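Subject: Re: [grippers] textured fingers vs plain ones for cloth
From: Teresa Zawadzka
To: grippers list

Hi Witold, hi all,

Sorry for the slow answer, I wanted to get a proper afternoon with the Skorport fingers before I said anything rude about them. Quoting the relevant bit so people don't have to dig:

> Witold Pietrzak wrote:
> We've been going back and forth on fingers for the laundry work.
> The plain Gajewski pads are fine on boxes and hopeless on anything
> thin. Stanisława swears by the textured ones from Skorport but I've
> only seen them in the catalogue. Do they pick up a single layer of
> cloth, or do they just grab a fistful like everything else? And does
> the wrist camera still see anything useful with them fitted? Ours
> mostly sees finger.

Right, so. First question: it depends how you come in. Straight down onto a flat bit of cloth, the textured ones are no better than the plain pads, and possibly worse, as they skate along and then suddenly bite. But come in low at a fold or a ridge and they're lovely! I did 34 tries on each set, same arm, same cloth, same rather tired operator (me), and the textured fingers held on for the whole lift far more often. I didn't keep a neat score for single layer against double, which I now regret, and Narendra has already told me off about it.

Fistfuls still happen. If you open wide and close slowly you get one nice pleat, and if you close fast you get half the cloth. I ended up on the slowest closing speed the Cotness controller would let me have before it started to stutter, and I'd begin there if I were you. The stutter is a separate moan for a separate email.

On wear, the pattern itself seems to be lasting, but keep an eye on the tips. They are narrow, and I'm fairly sure my habit of driving them into the table isn't helping. They collect fluff too. I've started going over them with an old toothbrush between runs, and it takes no time at all.

As for the camera - yes, ours used to see mostly finger as well. What helped was tilting the mount and opening the fingers right out for the approach, so there's a decent gap to look through. You do give up the far corners of the table, but I can live with that. Close up, the cloth goes soft and blurry, so don't expect to read the weave off it. The big folds still come through, and those are what you're aiming at anyway. I tried Dariusz's suggestion of a darker table covering for one morning and went straight back to the pale one, because black fingers against a dark table were miserable to look at.
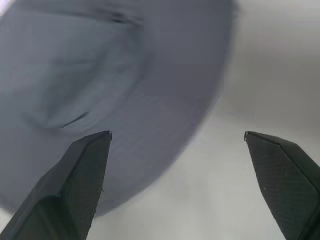

Wrist view, textured fingers open, blue-grey cloth on the pale surface. Look at the tip on the left for the sort of nick I mean.

I still haven't tried them on towelling, or on anything stretchy. Stanisława, you said you had them on the Jotimholm arm for a while, did you ever do T-shirts? And did you find the left and right fingers wore at different rates, or is that just me?

Witold, if you want to borrow a set before you spend any money, I've got 2 pairs and only need one until the end of September. Bring your own screws, the ones in the packet are too short for your adapter (they were too short for mine as well, I had to raid the drawer). I'm in on Thursday from lunch onwards if you fancy coming over to have a go. Otherwise I'll stick them in the post.

Cheers,
Teresa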